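Setting up the cone course for a club session takes two people a little over half an hour. Read the whole page once before you carry anything out, then work through it in order.

## What you need

- Traffic cones with the striped sleeves on. Plain ones confuse the detector.
- Tape measure and floor chalk
- The practice robot, charged, with the Esar board fitted
- The club laptop and the log sheet

## 1. Mark the lane

Chalk a straight line down the floor and put a cross every 2 meters. Those crosses are the cone positions. Keep clear of the bright end of the hall if you can. Glare on the floor gave us false hits all through August, and Līga Laur's fix in the code only helps up to a point.

## 2. Place the cones

Put the middle of each base on its cross. Pull the sleeve down as far as it goes and turn it so the seam faces away from the start line. Wipe the bases if they are dusty – the dust ends up on the wheels.

For the first run, leave the lane open on both sides. For the second, stand the cones in front of something with straight edges, such as a cart or a table frame. The detector likes to join a cone to whatever is behind it, and it is better to find that out here than at the Hemmin round.

## 3. Check the camera

Start the viewer on the laptop and drive up to the first cone by hand. Look for two things:

1. The box around the cone stays on the cone and does not jump to the background.
2. The box is still there when the tip of the cone goes out of view.

If the second check fails, lower the `min_height` value to 34 and try again. Do not go below 26. Kęstutis Paulauskas tried it and the robot started braking for chair legs.

## 4. Run the slalom

Set the speed to the lowest step and press start. One person walks next to the robot with a hand near the stop button, the other stays at the laptop. Do seven runs without changing any settings. If a cone gets pushed, put it back on its cross before the next run and write down which one it was.

Any run where someone touched the robot counts as failed, even if it reached the end.

## 5. Save the log

Copy the log to the Brinen folder and name it with your team name and run number. Inese Lepik goes through the logs before the next session and will ask about missing ones. Rub out the chalk when you are done, and stack the cones with the sleeves still on.
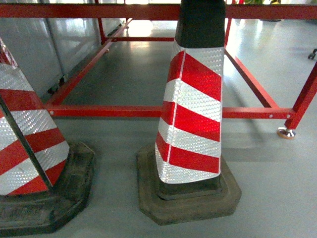
*Cones placed for the second run, with the red frame behind them*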